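Jintana Khamphan
2 March 2026
4 min read

1/ I've been carrying the Hirkardale clip-on microphone kit since the fall and people keep asking what else they need to buy with it. Short version: less than the stores suggest. Longer version in this thread.

2/ The kit comes with two transmitters, one receiver and a charging case. The transmitters are fine out of the box. The receiver is fine. The weak parts are the foam covers and the cable, so start there.

38 likes · 6 comments

3/ Foam covers first. The ones in the box fall off if you brush against a coat. Buy furry ones that have a plastic ring and push on with a click. I use the Potholm pair. I've lost one in five months, and that was in a parking lot.

4/ If you only record indoors, skip the furry covers. They dull the top end a little and you don't need them in a living room.

5/ Next is the cable from the receiver to the camera. The one supplied is straight and too long. It hangs down, catches on things, and you hear every tap in the recording. Get a short coiled one with a right-angle plug at the camera end.

51 likes · 9 comments

6/ Check your camera's mic socket before you order. Some doors and flip screens get in the way of a right-angle plug. On mine the screen opens only halfway with the plug pointing up, so I turn it to point back.
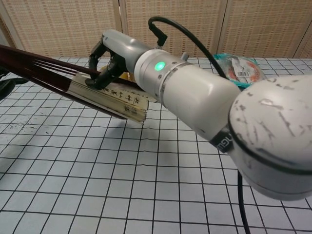
7/ Cable routing matters as much as the cable. Leave some slack wherever something bends or swivels, and fasten the rest down. The black cable on that white arm has the right idea, with a loop up over the top before it comes down the side. Do the same on a tilting camera bracket. A cable pulled tight across a hinge puts all the strain on the plug, and the socket on the camera is the expensive part.

8/ For fastening, use hook-and-loop ties. Zip ties are cheaper but you end up cutting them every time you change a lens or a bracket. Tape leaves glue on the rubber and then the rubber picks up lint.

9/ Power. The case recharges both transmitters twice, which covers a normal day for me. If you shoot weddings or long meetings, carry a small power bank and plug the case into it at lunch. You don't need the "pro" case. It's the same battery in a bigger shell with a mirror in the lid.

44 likes · 3 comments

10/ Memory. The transmitters record a backup inside. It's a good feature and I leave it on. It doesn't clear itself, though. When I finally looked, mine had 164 files on it going back to my first week with the kit. Empty it after each job.

11/ Levels. Set the camera input low and the receiver output high. Most cameras have noisy preamps and you want them doing as little as possible. Then talk at normal volume and watch the meter. Peaks at -12 are good.

12/ Magnets. The clip magnets are strong enough for a T-shirt and too weak for a thick sweater. Ryu sells a bigger one for $33 a pair. It works, but the regular clip on a collar works too and you already own that.

29 likes · 11 comments

13/ Things I bought and sent back: the desk stand (too light, tips over), the handheld adapter (rattles), and a Bakenthorpe hard case with foam cut for the old model. The listing said it fit both. It doesn't fit the receiver.

14/ What's in my bag now: the kit, two furry covers plus a spare, one coiled cable, six ties, a power bank, and wired earbuds for checking sound. It all goes in a pouch the size of a paperback.

15/ A few people asked about phones. The kit works with a phone over USB-C, but take the phone case off first if it's a thick one. The plug is short and it'll look connected when it isn't. Record ten seconds and play it back before you start.

16/ I'll do the same kind of thread on small tripods later in March. If you have one you want me to try, leave the model in the comments.

1,922 likes · 164 shares · 33 comments

More from Jintana Khamphan
Which lens cloths are worth paying for
Spare camera batteries: store brand or original
How I label memory cards
Two budget LED panels compared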